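# The Lamps of Rota Valley

The diesel generator in Rota used to start at six in the evening and stop at ten. It ran the clinic, the school office and a string of bulbs along the main road. Houses farther up the slope had kerosene, candles or nothing. When fuel was late, the road went dark too. 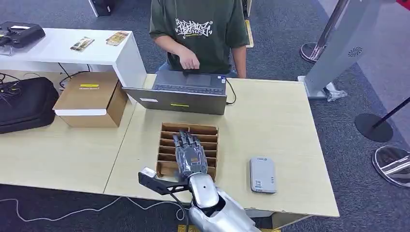
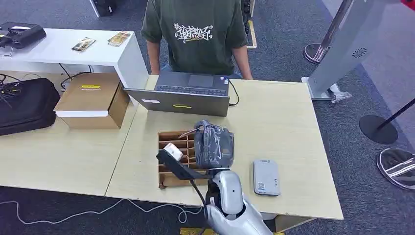 *At the desk: a cardboard divider insert, first picture; an open laptop, second picture.*

Branwen Kemeys first came to the valley to fix a water pump. She is an electrical engineer, and the pump took her an afternoon. She stayed the rest of the week at the schoolteacher's house, where she noticed that the family walked to the road every other day to charge one phone. They paid a shopkeeper for the charge. They also bought kerosene by the cup, at a price well above what people in the coastal towns paid for it by the can.

"They were already spending the money," Kemeys says. "It was going out in small coins, so it never looked like an energy bill."

That spending became the basis for Vevitico, the small power company she started with two partners from the coast. It now serves 200 households in Rota and in Tai, the next settlement upriver. Each village has its own bank of solar panels, a battery shed and a low-voltage line strung on poles. Neither is connected to the national grid, which ends on the other side of the ridge.

A household pays a joining fee and then buys power in advance. The basic plan covers three lights and a phone socket. The next one adds a fan or a radio. A handful of shops pay for enough to run a refrigerator, and these few customers bring in a large share of the income. The rice mill in Tai would bring in more, but its motor draws too much when it starts, and for now it still runs on diesel.

Getting the meters right took longer than getting the panels up. The first ones were set to cut off at midnight when the balance ran out. People woke to dead phones and complained, with good reason. The company changed the rule so that a meter never cuts off after dark. A household that runs short overnight starts the next day slightly in debt and pays it off with the next top-up. Very little of that money has gone missing.

The batteries are the larger worry. The first set was lead-acid, bought used, and it failed in its second rainy season. The replacements came from a supplier called Reltum and cost more than everything else in the Rota shed put together. Vevitico borrowed to buy them. The loan runs for 7 years, and Kemeys expects the batteries to last a little longer than that if the shed can be kept cool. It now has a second roof over the first, with an air gap between them, and vents cut low in the walls.

In Tai, 40 houses are still waiting for a connection. Most of them are across the river, and the line would have to cross it on taller poles than the company has used so far. In September the water is usually low enough to set the footings. Last year it was not, and the poles are still stacked beside the school.

Some residents think the company should have started on that side. Others would have liked the government to extend the grid and charge the same rate everyone else in the country pays. Kemeys does not argue with either view. Power from a village system costs more per unit than power from the grid, and the customers know it. If the grid ever does come over the ridge, she would like to sell it the poles and wires and leave the panels as a backup.

The cooking fires have not changed. Nearly every kitchen in both villages still burns wood, and a solar system this size cannot run an electric stove for more than a few minutes without draining the shed. The company tried lending out 5 pressure cookers, the insulated electric kind, to be used only at midday when the panels produce more than the batteries can take. Beans did well in them. Most families, though, cook in the early morning and again at dusk, and they did not want to move the main meal to noon to suit a battery.

Two of the cookers are now at the school, where lunch was already at noon. The other three are in the shed, and Kemeys is looking for somebody with a food stall.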